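Trilleck evaluation: progress report, February
Prepared by Chathurika Wijesinghe for Zsolt Tóth, Plostura program office

Status: on schedule, one item open

The second phase of the review is under way. We are testing the Trilleck home tidying kit on our own arm, using the small gripper that ships with it. The task set is the one agreed in the proposal: pick up household items from soft seating and put them in a bin on a nearby table.

Work this period

We logged 159 pick attempts with the supplied software at default settings. Of these, 37 failed. Most of the failures were flat items on cushions, where the fingers pressed into the fabric before closing. Small rigid items on the table gave very little trouble.

Setup from a cold start takes about 4 minutes once the arm is powered. The calibration routine is clear, but it has to be repeated whenever the camera bracket is moved, and the manual doesn't say so. Katona, the reseller, has confirmed this and promised a corrected page.

Open item

Cable routing at the wrist is still unsatisfactory. The kit comes with 2 clips — not enough for an arm of this reach — and the wires hang in loops near the gripper. We have asked Katona for a longer sleeve and will note any extra cost in the next report.

Next period

Repeat the cushion tests with the softer fingertips, then run the same tasks with the Nirkard kit for comparison. Spending is within the approved amount and no change to the budget is requested.
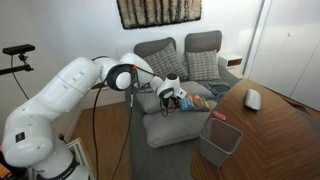

Arm and gripper at the sofa, with the bin on the table at right.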